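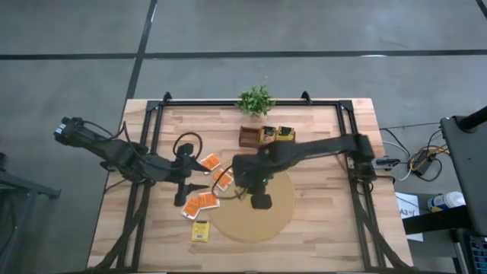 Oiling a butcher-block tabletop: how often?
Ivana Rivadeneira
I just got my first butcher-block top and I love it!! Pale and honey strips, so pretty. How often should I oil it, and do I need to sand first?

tomsbench
Congrats! Light sand with 300 grit, wipe off the dust, then some 100 ml of mineral oil. Let it soak in overnight and buff. I do mine every February and it still makes me happy every time.

Skirkcombe
olive oil goes sticky, don't use it

pell_k
Put a cork mat under anything hot too. Mine's been great!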